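**Taking a group of eight to a robot open day: what should we expect?**

Asked by Pallavi Jaiswal

Hello all. I help run a Saturday-ish club (it moves about, depending on when we can get the hall) for children aged nine to twelve, and we've been offered places at the Trillden open day in March. There will be 8 children and two adults. I've never set foot in a robotics workshop and I'd love to hear from anyone who has been before.

Mostly I'm wondering whether there is enough going on to hold their attention for a whole afternoon, how close they are allowed to get, and whether it is very loud, as one of our girls finds sudden noise hard going. Also, is there anywhere to eat sandwiches? The leaflet says "demonstrations throughout" and then gives a map of the car park, which is lovely but doesn't tell me a great deal!

Thank you in advance, and sorry if this has been asked before. I did search but only found a thread about the old site at Lullenden.

---

**Umesh Pant replied**

Went last year. It's good. Park at the back, the front fills up by 10. Sandwiches are fine in the entrance hall but not upstairs.

---

**Jyoti Sandhu replied** (marked as helpful)

Oh, do go, Pallavi, you'll have a lovely time. I took my two and a couple of their cousins, and we stayed until they were sweeping up round us.

It's a working place with the doors open for the day, so don't expect a show with music and lights. There's a short welcome talk (ours was given by Haiyan Liang, who was very patient about being asked if the robots get lonely) and then you go round in small groups. I'd ask for the picking room first. It was easily the favourite with ours. They have an arm over a big metal bin with all sorts of household bits in it, and the idea is that it works out how to get hold of each thing. You'd think a slipper would be easier than a block, being soft, but it was explained to us that soft things squash and fold and don't keep their shape, so each one has to be gone at a little differently. My son has talked of nothing else and has since tried to pick up all his own slippers with the kitchen tongs.

Do warn them that it's slow. The arm stops and thinks, or looks as if it does, and a child who has come expecting something out of a film may get fidgety in the first few minutes. Once ours started guessing what it would go for next they were hooked, and I had to drag them off to see the rest.

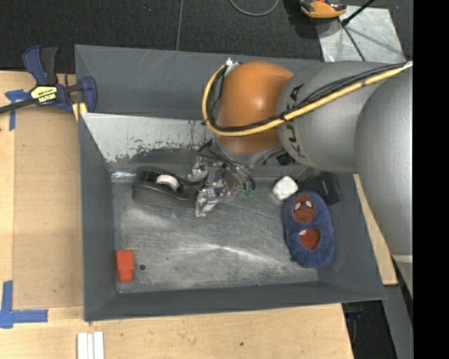
*The picking bin, with the gripper down beside the tape dispenser and the Spider-Man slipper over on the right.*

On noise, the picking room was mostly a hum when we were in there. The machine shop along the corridor is a different matter, so I would ring ahead and ask them to route you round it. As for getting close, there's a line on the floor and the children have to stay behind it, but they could see perfectly well from there. Take a stool or a willing shoulder for any small ones.

---

**Mwanaisha Lyimo replied**

Agree with Jyoti about asking for the picking room early, we left it till last and had to rush. The gift table only took cash when we went, and there was a colouring sheet for the younger ones that ran out before lunch.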